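The Gistcombe Letter, May

Do you really need to eat the rainbow?

Another spring, another poster in the clinic waiting room telling us to fill half the plate with color. I have no quarrel with vegetables. My quarrel is with the arithmetic people hang on them.

A reader sent in a leaflet she picked up at the Bikach market. It says that eating 28 different plants a week will "reset" your gut in 2 weeks. Reset it to what? The leaflet doesn't say. It gives no source either, only a web address for a shop that sells a powder made from, you guessed it, 28 plants. I wrote to the shop on a Friday and asked where the number came from. The reply thanked me for my interest and gave me a discount code.

There is decent reason to think a mixed diet is good for you. Most of that work, though, comes from asking large groups of people what they eat and then looking at how healthy they are. People who buy a lot of different produce often have more money, more time to cook and a store within reach. Researchers try to adjust for this and they don't always manage it. A leaflet never mentions it at all.

Then there is color as a guide to what's inside. Yellow and orange foods are sold to us as good for the eyes, purple ones for the memory. 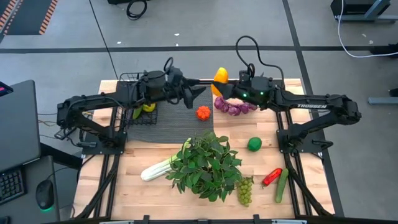 Cauliflower is pale and has plenty going for it. So do onions, white beans and mushrooms, and none of them gets a stripe on the poster. Bell peppers of every color are a good source of vitamin C, and I would buy whichever is cheapest that week.

The Posov food shop has started putting "immunity" stickers on its produce shelf. I asked at the counter what the sticker meant and was told it came from the supplier. The same bag of carrots was there in April without one, at a lower price.

Eat vegetables you like, cooked in a way you'll want again. Frozen is fine. If a leaflet gives you a number, ask who counted, and keep your receipt if you've already bought the powder.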